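7th May

I have been reading about thread count again, which is what happens when your sheets rip and you go looking for new ones late at night.

The set I keep being shown is from Estivora. It claims a thread count of 2000. I'd love to see somebody find all of those threads. As far as I can work out, numbers that big come from counting every thin strand twisted into a yarn as its own thread, so one yarn becomes two or four and the box gets a bigger number on it. The sheet stays the same sheet. They want $248 for the queen size, and the pillowcases are extra.

Then there is Arnetti, which goes the other way and sells you history. "Woven in the tradition of 1748," says the label. What tradition? Who was weaving fitted sheets with elastic corners in 1748? I wrote to ask and got back a coupon code.

My own sheets, the ones I sleep on happily in July, have a thread count of 180. They came from a Serra outlet and were stiff as a paper bag for the first month. After that they were fine, and they still are, apart from the one I put my foot through.

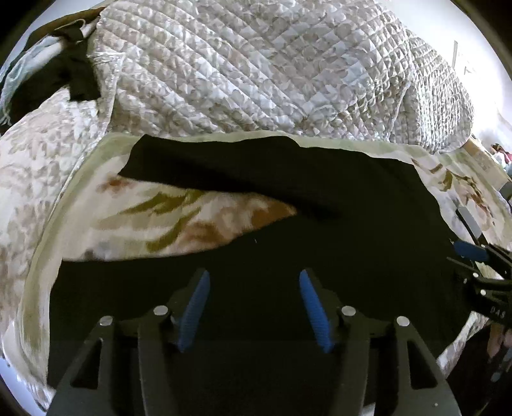 Black cloth on the bed, with a bit of pale mint green at the edge.

Color is the other thing they charge for. Traltevau sells a black set for almost $180 and a white one, same fabric and same size, for a good deal less. The page says the black uses a "deep rest dye process." I don't know what that is and I doubt the person who typed it does either. Black shows lint and every dog hair, and I have seen no proof that anyone sleeps better on it.

The reviews don't help. Half of them were written the day the box arrived ("so soft!!"), and I want to hear from people who have washed the things forty times. Those reviews are hard to find, and when I do find one it's usually about a hole.

I'm going back to the Serra outlet to see if they still have the stiff ones. If they only have the kind in a ribbon and a gift box, I'll sew up the hole.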